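Refillable bottles for a long trip: do you pack them full or buy on arrival?

Asked Aug 27, 2025 in Packing and Luggage

Hi all! I'm going away for 7 weeks next April (dance course in the first half, then just wandering) and I'm trying to do it with carry-on only. My problem is shampoo. I have really thick curly hair and I go through a ridiculous amount of it, and the little travel bottles I bought last year leaked all over my good sweater on the way home. The course is run by Ondudance and their packing list just says "toiletries", thanks very much.

So do I fill up small bottles at home and hope, or land with nothing and buy a big one at a store? And if you decant, how do you stop the leaking? I've tried plastic wrap under the cap and it was a mess.

3 answers

Top answer
Buy it there! I did the carry-on thing for years and I only bring enough for the first 4 days. After that I find a supermarket and get whatever looks okay. For the leaking, squeeze a bit of air out before you close the cap, and don't fill past the shoulder of the bottle. Mine are from Muradis and they've held up fine, though the labels rub off, so I slip a bit of paper in a clear one now. Oh, and keep them in a zip bag anyway. I've had one pop open in an overhead bin and the smell of coconut stayed in that backpack all summer.

Answer 2
solid shampoo bar. done. no liquids rule, no leaks. let it dry before you put it back in the tin or it goes to mush

Answer 3
I have curly hair too and bars made mine feel like straw, so I'd test one at home first. What worked for me was bringing conditioner (hard to find one I like) and buying shampoo over there. Pick bottles with a ridged cap if you can, they're so much easier to grip with soapy hands. 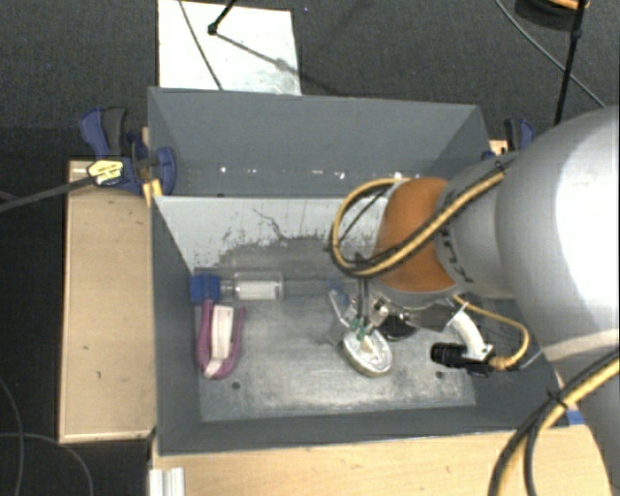
Related questions

Can I bring a full-size hairbrush in a carry-on?
Best way to dry a towel overnight in a hostel
Has anyone used the Kröger hanging wash bag?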